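Chapter 4
Robots Outside the Fence

In June the robotics workshop at Cavley opened its doors to the public for an afternoon. It covers a single floor, with arms on benches along the walls and tables set up between them. Over 2,000 people live within walking distance, and a fair number of them came through. Most had never stood near a working robot arm. The ones they knew were from car plants, painted orange and kept behind a fence.

The questions they asked are the questions of this chapter. How does the arm know where the object is? How hard does it squeeze? What happens if I put my hand there? The staff from Gustton, who ran the demonstrations, had set out small objects for the arms to pick up, and they let visitors stand close to the tables.

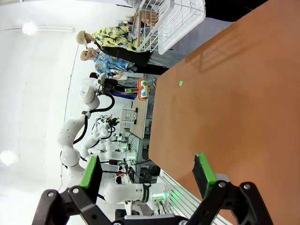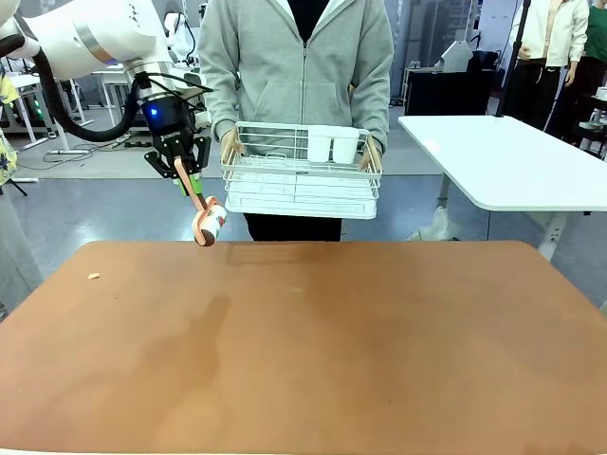

A task like picking up one small thing can be split into stages: find it, reach it, close on it, lift it, put it down. Each stage has its own way of going wrong. An arm can reach the right spot and close too early. It can grip well and then knock the object against the edge of a basket. People watching tend to blame the fingers, but the fault is often in the stage before.

Section 4.1 deals with sensing and with the choice of where to mount a camera. Section 4.2 covers grippers, including the two-finger parallel type, and the materials used to pad them. Section 4.3 looks at people sharing a workspace with a moving arm, and at the speed and force limits that apply when they do. The Preda case study at the end follows a packing line over 13 weeks, from the first trial to regular use.

Before you read on, write down the stages you would need to clear a cup from a table and place it in a rack. Keep your list. You will be asked to revise it in Exercise 3.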